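Beads & Bits Board > Storage and Organizing > Where do you put your little stuff at night?

mimham_99
Okay so I need opinions. I make bead charms (phone loops, bag danglies, that kind of thing) and I don't have a craft table anymore, so all the sorting happens on my bed. I spread out the fuzzy tan blanket with the cream swirls, put a clear oval dish in the middle of it, and everything small goes in the dish. Rings, charms, spare jump rings, whatever came out of my pockets. It works great until I have to find one thing in there and end up tipping the whole lot out.

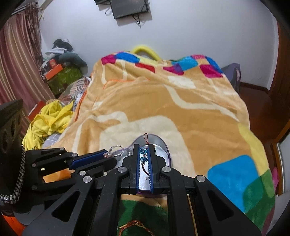
My thinking was that jewelry I wear and charms I make could share a dish. The ring with the pink stone lives in there, and so do the blue bead charms on red cord. But the cords catch on everything! I pulled one out last night and half the dish came with it. Do I get a second dish or go straight to one of those compartment boxes?

sernia262
Second dish, no question. I kept mine together for years and the prongs on my rings chewed up every thread they touched. Red cord shows fuzz really fast too.

cadbybeads
Compartment box. I got one with a lid after I knocked a dish off my bed and was finding seed beads in the sheets for a month. A plush blanket is the worst surface for this, sorry. Get a bead mat, they're cheap.

mimham_99
Ha, the blanket is staying. Beads don't roll on it, that's why I like it. On my old desk they went straight onto the floor.

cadbybeads
They don't roll because they sink in! Then you wash it and they end up in the machine.

627loops
I'm with the blanket. I've worked on a fleece throw since January and I just shake it out over the bathtub when I'm done (plug in, learned that one fast). What I would change is the cord. How long are you leaving the tails?

mimham_99
Pretty long, I don't trim until I know what it's going on.

627loops
There's your tangle. Wind the tail around a bit of card and tuck the end in a slit. Faceted beads are grabby enough by themselves.

sernia262
Card is fine for the tails but I'd still split them up. A ring you wear every day gets lotion on it, and then the beads get a film. Clear blue ones look cloudy in no time.

ahuja_crafts
Mine get rinsed in dish soap and they're fine — the film thing is a bit overblown. I would worry more about the cord soaking it up.

mimham_99
Okay, tried the card thing on 2 of them and it's already better. Looking for another dish this week. Cadby, I might get the mat as well, but it's going on TOP of the blanket.

cadbybeads
I'll take it.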